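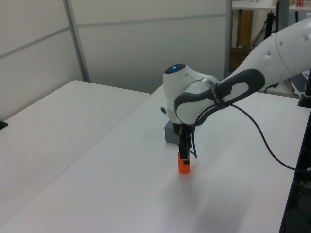 *The arm holding an orange cylinder in its narrow-fingered black gripper at the Clelancombe lab.*

# Clelancombe lab puts two grippers head to head

19 Jan 2024

The Clelancombe automation lab has started the new year with a contest it has wanted to run since October: two grippers, one arm and 1,000 picks each. The first full day of runs is in, and the team is thrilled with how much it's already learning!

The rules are simple. The arm picks up a small cylinder, lifts it clear, moves it to a new spot and sets it back down on its end. If the cylinder tips over, slips or lands outside its target, the pick counts as a miss. Both grippers get the same arm, the same parts and the same control program, which the lab calls Druseo.

The two contenders come at the job quite differently. The Hajdu gripper closes until it reaches a set width and stops there. The Brornus gripper keeps closing until it feels enough push back from the part. On paper the second approach sounds like an easy winner, but small round parts have a way of rolling out from under a finger that closes a little late, and the lab wanted to see it on a real table.

By the end of the first day the Hajdu had completed 361 picks with 8 misses. Most of those came in one stretch of the morning, when the target spots were close to the far end of the arm's reach and the fingers came in at a slight tilt. Moving the targets closer helped a lot, and the afternoon went by almost without a hitch. The Brornus gets its first turn once the Hajdu has finished its full set.

The side result that has people talking is about cables. A gripper cable needs enough slack for the wrist to turn, yet a long loop can drag on the table and brush against a part that has just been set down. The team tried a shorter loop for part of the day and liked how it behaved, right up to the point where the wrist ran out of room to turn. A clip farther up the arm is next on the list — a cheap fix, and one that would work for either gripper.

There's also a lively debate over speed. Druseo can run the whole cycle a good deal faster than it does now, and several people in the lab would love to open it up. For the moment the pace stays where it is so that the two sets can be compared fairly. Once both are done, the plan is to repeat a shorter set at full speed and see which gripper complains first.

After the cylinders come flat parts and then soft ones, where the Brornus is expected to shine. The lab will post the complete pick logs for both grippers, misses included, along with the Druseo settings used for each, so that anyone with a similar arm can try the same test at home or at work.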